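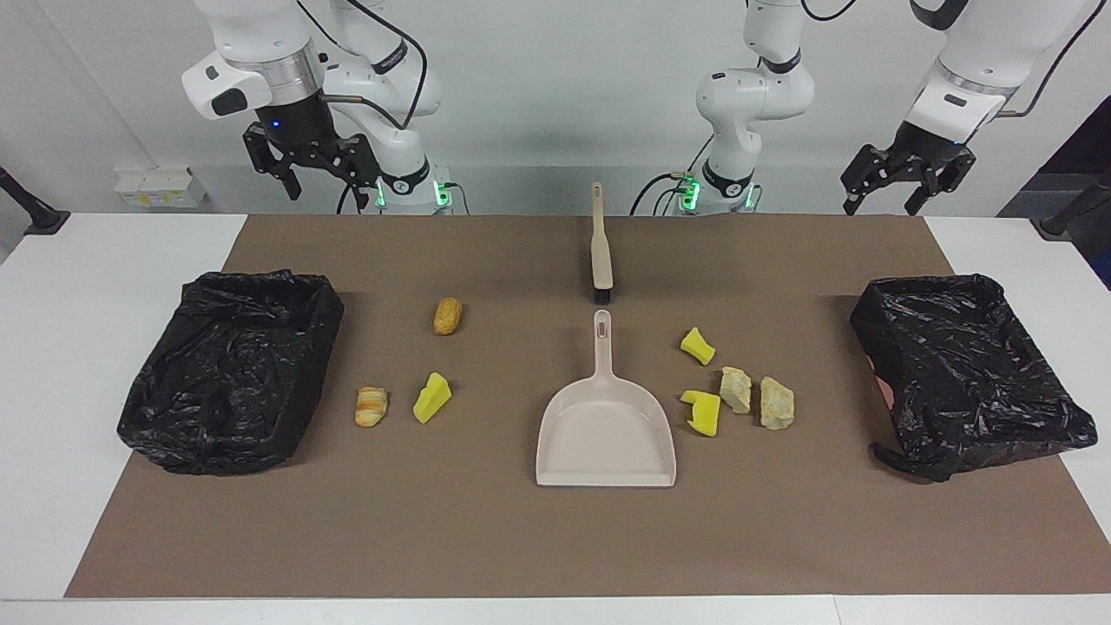 Reading time: 2 min

Section 4. Recording a two-arm sweeping task

This section covers teleoperated recording on a Stellden dual-arm station. Complete the arm calibration in Section 3 first.

4.1 Lay out the table

1. Put one lined bin at each end of the brown mat. Fold the liner over the rim.
2. Place the dustpan and the hand brush mid-mat.
3. Scatter the debris on both sides of the dustpan. Mix sponge and bread pieces.

Note: Keep arm cables clear of the mat.

4.2 Record

1. Set the grip force limit to 41 in the Warrier console.
2. Take the dustpan with the left arm and the brush with the right.
3. Press Record. Sweep, lift the pan level, and empty it into a bin.
4. Press Stop after both grippers are back over the mat. Episodes longer than 90 seconds are rejected.
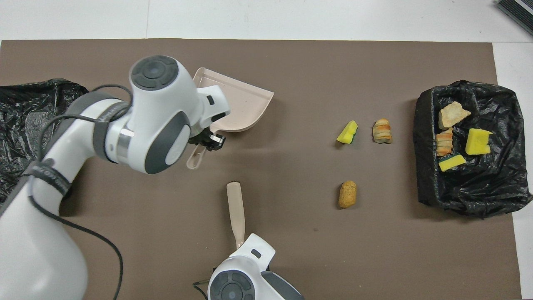

Figure 4-2. Dustpan held by the left arm; brush handle at bottom center.

Caution: Do not press the dustpan lip into the mat. Contact faults stop both arms and discard the episode.

4.3 Save

1. Label the episode "pass" or "redo".
2. Change the debris layout before the next episode.
3. Upload in batches of 100. Local storage holds 3000 episodes.

For fault codes, see Section 7.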